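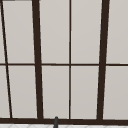
Ventanal de paneles claros y perfiles oscuros.

La biblioteca de Preltlow vuelve a abrir por las tardes

Después de un otoño entero con el horario recortado, la biblioteca municipal de Preltlow recupera desde mañana la apertura de tarde, y lo hace – para alegría de los lectores de siempre – con la sala grande recién pintada y 74 puestos de lectura. Las obras, que empezaron en noviembre, obligaron a guardar 1598 libros en el almacén de la calle Ellery, de donde han ido regresando poco a poco, caja a caja y con mucha paciencia.

«Echábamos de menos el ruido de las sillas y hasta a los que vienen solo a leer el periódico», cuenta Lilibeth Ocampo, la directora, que esta semana ha recibido a más de un vecino con ganas de curiosear antes de tiempo.

El club de lectura de Kazimír Ďurica retomará sus reuniones en enero, en la planta baja. El carné sigue siendo gratuito y puede pedirse en el mostrador.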